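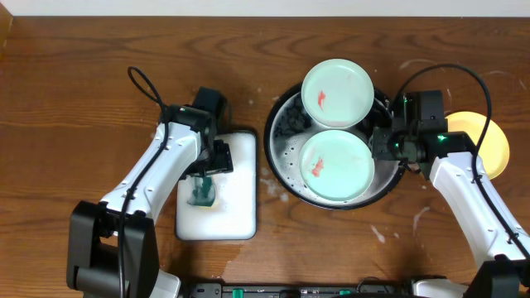 *Plates at the basin, sponge in the tray: the dishwashing table at the open day.*

I have washed dishes for a living. Two summers in a camp kitchen, one winter in a diner, and I've been the designated scrubber at every family holiday since I was tall enough to reach the faucet. So when the Omness open day list went up and one of the tables just said "dishes," I skipped the welcome talk completely and went straight there. Sorry to whoever gave the welcome talk! I heard it was good.

For those of you who couldn't make it, the day was set up as a walk-around. You got a paper map at the door (mine has coffee on it now), a sticker for your shirt, and you wandered. There were tables in the big hall and a couple more down the corridor by the loading door. The dishes were in the corridor end, which meant it was quieter and you could get right up to the tape on the floor.

The table itself looked like somebody's kitchen table, brown wood with a wavy grain, and by the time I got there it had already had a morning. Soap marks all over it. Two arms, white and black, one on each side. A tray with a dark green sponge in it, and a big round metal basin with a black rim, and plates that were the exact mint green of my grandmother's bathroom. Each mint plate had a red smear on it. I asked what the red was, because of course I did, and the answer was ketchup thinned with a little water, and they go through a bottle every few days. Somebody behind me asked if it was the good ketchup. It was not.

Tõnu Rebane was running the table. He has a very calm way of talking, which I think you need if your whole job is watching a robot almost pick up a sponge. He told us the arms learn from people steering a second pair by hand, doing the same chore over and over, and that they've now got 1,838 recorded runs of dish washing alone. The plan is to reach 2,000 before they change anything about the setup. He steered most of the early ones himself and says he can't look at a sink at home without thinking about his elbows.

OK, so how did it do? I stayed for six tries (I know, I know, there was a whole building to see). I'll give you my totally unofficial report.

The first one I watched went great right up until the sponge. The left arm came down over it, closed, lifted, and had hold of a corner, so the sponge sort of dangled there like a wet sock. It wiped anyway! It wiped the air next to the plate for a while and then a bit of the plate. Tõnu let it go on longer than I would have, then stopped it and put everything back by hand.

The second and third were much better. Plate held steady by the right arm, sponge flat against it, little circles, and the red came off in about the time it takes me to do a plate when I'm also on the phone. There was real applause. A kid in the front row yelled "now the back!" and I have to say the kid had a point. It doesn't do the backs yet. Tõnu said the backs are a July problem.

Fourth one, the plate slid and the arm kept politely scrubbing the basin. Fifth one was fine. Sixth one they had to stop halfway because a sleeve of cable got in the way, and I took that as my sign to go find the snacks.

What surprised me was how much of the trouble was about water. I figured the hard part would be finding the plate, or holding it without cracking it. But Tõnu said a dry plate is easy and a soapy one is a different object altogether. It's slick, it shines where it didn't shine before, and the suds change what the cameras see from one minute to the next. He doesn't wipe the table down between tries, either. If you only ever practice on a clean table, he said, you get a robot that can only work on a clean table. I thought about the diner and laughed out loud.

I also asked the question everybody at my house wanted me to ask, and the answer is no, you can't buy it. Sorry, Mom. Somebody else asked why not just use a dishwasher, and I guess he gets that one a lot, because he had his reply ready. A dishwasher needs you to scrape, load, unload and put away, and it's those parts they're after. Washing by hand is practice for everything with two hands and a slippery thing in the middle. I'm not sure I was completely sold, but then I remembered how I feel about unloading.

They let a few of us try the steering pair. Please picture me, a grown adult with two summers of camp kitchen behind her, failing to pick up a sponge. You hold these handles and squeeze, and the arms across the table do what you do, only you can't feel anything. You squeeze and you look and you hope. I got the sponge on my fourth go, carried it over to the basin like a crown jewel, and dropped it on the floor side of the table. Tõnu said lots of people do that. The man after me got it first time and I've decided he was a plant.

By the way, if you go to one of these and they offer you a turn, take off your bracelets and take the turn. It changed how I watched everything else that day.

A few other things from around the building, in the order I remember them:

- **The Clutell table** was sorting mixed screws and washers into cups. Less splashy (literally) but weirdly soothing, and it had the biggest crowd after lunch. They had a chalkboard going with the number of parts sorted since the doors opened, and it said 1,126 when I walked past. I went back later and someone had erased it with their coat.
- **Stankevičius** brought grippers you could take apart, laid out on a felt mat, with little fingers you could swap by hand. I spent longer there than I meant to. The rubbery ones feel like a gummy bear.
- **Urkico** had the towel folding. I'd been looking forward to it all week and it was down for a repair the whole time I was in the hall, so if anyone saw it running, write in and tell me!
- **Snacks:** the cardamom buns were gone early. There were pretzels.

Parking was tight. They had planned for 200 people and I'd guess they got more, going by the line at the door, and the overflow lot is a real hike if you've got little ones along. The bus stops right across the road and that's what I'll do next time. The corridor end also gets loud when the loading door is up, so if you want to hear the dishwashing talk, stand on the left.

There's another open day coming in July, same building, and I've been told the dishes will be back. They're hoping to have cups by then. Tõnu made a face when he said cups, so I'm guessing handles are going to be a whole thing. You do need to sign up ahead this time, and the form asks how many are in your group and if anybody wants a turn at the steering table. Those spots went fast, so check the box even if you think you'll chicken out.

Two of you have already asked me about kids. I'd say yes, with a hand on their hood. The tape on the floor is only tape, and the arms move slowly but they're very interesting if you're five. There's a coloring table by the entrance too, with robots to color in, and no, there was no age limit, and yes, mine is on the fridge.

If you took any pictures of the screw sorting, please send them along. I got so caught up with the dishes that I came home with hardly anything from the main hall, and I promised to put a few up on the board by the mailboxes. Oh, and someone left a gray umbrella on the bus seat going back. I have it.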